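# Unit 4: Sorting by Shape and Color – what a small set can and can't show

Read this before the May workshop. Bring your marked-up copy of the Trirnholm handout.

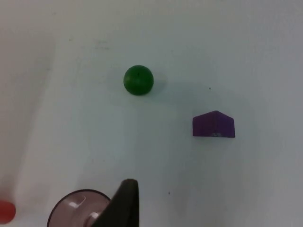 *Fig. 1. Green ball and purple house-shaped block on a white tabletop.*

**Where we left off**

Last time we looked at the claim, repeated in most activity guides, that a child who puts "the round one" in the right bin has understood roundness. I don't buy it, and Fig. 1 is my reason. The ball is round. It is also green. The block has five sides, more or less, and it is purple. Ask for the round one and you can get the right answer from a child who has only learned that green goes on the left.

Two objects that differ in every respect test nothing in particular. This is called *confounding*, and the word will be on your reading sheet.

**The Trirnholm numbers**

The handout reports 1269 sorting trials and calls the result "strong." Look at how the trials were built:

- 300 used pairs matched for color, so only shape could guide the choice
- the remaining 969 let color and shape vary together

Only the first group speaks to shape. The authors pool everything, then write as if the whole pile did. A big total is no help if most of it can't answer the question.

**Flat things and solid things**

The Flalby guide files a block like the purple one under "pentagons." Be careful. A pentagon is a flat figure. The block is a solid with a pentagon-like outline, and its peak is a bit blunted, so even the outline is a loose fit. Children call it a house, and I'd let them. "House" tells you what they noticed – the slanted top – and you can get to sides and corners from there.

The ball has a similar problem. Guides say "circle" when they mean "sphere," then mark a child down for mixing up the two.

**Pichler's objection**

Pichler argues that young children need big, obvious differences first. Maybe. I haven't seen a comparison that settles it, and the Andico kit notes simply repeat the advice with no source.

**For the workshop**

1. Name one object you would add to Fig. 1 so that color alone no longer gives the answer. A green block is the easy choice; try for a second.
2. Write the exact words you would say to the child. Avoid "this one."
3. Decide what result would change your mind, and write it down before you run anything.

Keep it to one page.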